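Workplace and Employment Help: Automation and Changes to Duties

Robot picking cell being introduced in our packing hall: what should staff be told, and who decides on job roles?

Posted by R. Morrison, Oct 28, 2018
Viewed 2,126 times

I am a shift supervisor at Bulteler, a company which packs mixed grocery orders for smaller shops. The management has informed us that a robot arm will take over part of the bin picking on the Haldane line. At present this work is carried out by hand by four people on each shift. The arm is being taught to pick single items, including fresh produce, out of a deep bin, and the teaching is done at a bench beside the canteen corridor, so all employees pass it daily.

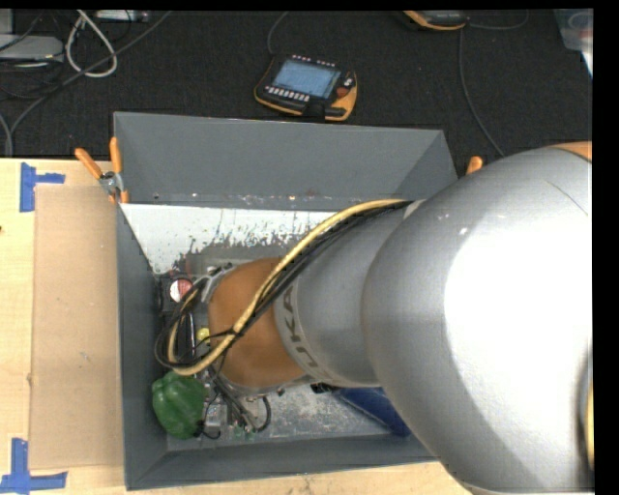 The staff concerned have received a one-page notice. It states that no posts will be removed "during the introduction period", but it does not state how long that period is. It also mentions that pickers may be offered duties as cell attendants. No grade or rate of pay is given for this role.

I would be grateful for guidance on the following matters. Is the employer required to consult the staff before the cell begins normal work? Can a picker be moved to attendant duties without agreement? Finally, the present target is 601 picks per person per shift. Should this target continue to apply to those who work alongside the arm?

Ruairi Morrison

3 replies

Dougal Gourlay
Marked as helpful

The position depends on the contracts and on any agreement with a recognised union, so these documents should be read first. The following remarks are general and do not replace proper advice.

Consultation. Where an employer proposes changes that affect health and safety, including new machinery, it is normally expected to consult employees or their representatives in good time. A notice alone would seldom be regarded as consultation. Where redundancies are proposed, separate and stricter duties apply, and these depend on the number of posts concerned.

Change of duties. If the contract contains a flexibility clause, reasonable changes may be possible under it. A move to a role with different skills, hours or pay would usually need the employee's agreement. Staff should ask for a written description of the attendant role, covering grade, training and the arrangements for returning to the former post should the role prove unsuitable.

Targets. A target set for hand picking should be reviewed once the work is shared. In the warehouse where I was employed, attendants were at first measured on the old figure, although much of their shift was spent clearing stopped picks and refilling bins. The figure was withdrawn after a joint review. I would recommend that your representatives request such a review in writing before the cell is placed in normal use.

It is also advisable to ask for the risk assessment. It should name the persons permitted to enter the cell and to operate the controls, and state what training they must have completed.

Ultberg_Stores

We had one of these put in at Ultberg. Nobody lost their job but two people left and were not replaced, so it comes to the same thing in my view. Get the pay rate in writing.

Laserer Nights

I agree with the first reply in respect of training. At our site the attendants received a single morning of instruction and were then expected to deal with every stoppage alone. Fresh goods caused most of the stoppages. The standing and waiting was also more tiring than the picking had been, and rotation between the cell and the hand line was brought in at the request of the staff. I would ask for rotation from the start. I cannot comment on the legal questions.

Replies to this page are given by members and do not constitute legal advice.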